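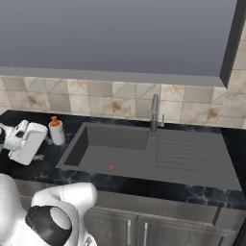 **Muchen Fang** · thread · robots in pretend kitchens, mostly

**1/** OK, I have a failure story and I'm so happy about it. Our simulated arm spent most of December knocking over a soap dispenser, and we finally know why! Sink scene, white bottle, orange pump, gripper coming in low from the left. It looks like the easiest job in the whole kitchen set.

**2/** The task: close on the bottle, lift it, put it down on the drainboard. The policy is called Deris and it had been doing great on mugs. Then we gave it the sink kitchen from Storkesdale (our scene library) and ran 151 episodes overnight.

**3/** 33 of them ended with the bottle on its side or down in the basin. And in nearly all of those the gripper did the same thing - came in nicely, stopped a short way off, then jabbed forward like it was ringing a doorbell.

**4/** First guess was the black marble. It's glossy, it's got that pale veining and those swirly reflections, and I was SO sure the vision side was getting confused. I swapped in a plain matte counter and felt very clever for one whole coffee.

**5/** Same jab. Same bottle on its side. Fine!

**6/** Second guess was the backsplash, with all those rusty blotches. Took them out too. The wall looked lovely and nothing changed. (I put them back, I like them.)

**7/** Then Teodor Hägglund asked if I'd looked at the force log or only the videos. Only the videos. I went and looked at the force log.

**8/** There was a contact spike BEFORE the gripper reached the bottle. In the pause, with clear space between the two on screen. The arm was pushing on something you couldn't see.

**9/** So I turned on the collision shapes, which I should have done on day one, and there it was. The bottle you see is a slim cylinder. The bottle the physics engine sees was a fat box, including a big chunk of empty air on the side where the pump nozzle sticks out. Which is the side we come in from!

**10/** The gripper touches the box, gets stuck, the controller sees it hasn't arrived and pushes harder, the box slides, over goes the bottle. The jab was the controller doing its job. Poor Deris had been taking the blame for weeks.

**11/** Part two, and this one's a safety thing. Our force limiter, Fasedgate, should have stopped the arm on that spike. It didn't. It waits for 6 high readings in a row before it trips, and the box kept slipping, so the count kept going back to zero.

**12/** In sim that costs you a pretend bottle. On a real arm with a person's hand near the sink, I don't want to think about it. The same limiter settings were lined up for our hardware tests, so those are on hold until we've gone through every one of them.

**13/** Fixes so far: a collision shape that follows the body and the pump separately, and Fasedgate now trips on 2 high readings inside a short window, in a row or not. Reran the same starts last night. No jab! A few fumbled grasps, but those are honest fumbles and I can train on them.

**14/** Still open: Ban, our asset checker, passed that bottle. It only tests that a collision shape exists, and never compares it with the visible mesh. I'm writing that comparison now and I'm a little scared of what it'll say about the rest of the library.

**15/** If you've got a good way to score "how different is this shape from that shape" that doesn't fall apart on thin parts like pump nozzles and faucet levers, please send it over. I'll read anything. Mug handles are next on my list.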